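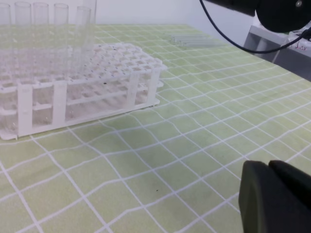 Clillstead should pay for its own water testing

Tue 18 March

The county tests our town wells once a year, in January, when the river is low and the fields are frozen. Whatever washes off the farms in April goes unmeasured until the next winter.

A second round each spring would cost $2333. The town spent $3379 last year on banners for Weden Street. I like the banners, but I drink the water every day.

The board says residents can buy their own tests. Some do. A full panel costs $50, and renters seldom order one for a well they don't own. The results stay in a kitchen drawer, where the neighbors never see them.

Put the spring test in the budget and post the numbers at the library. The vote is next week, and the line item is still missing from the draft.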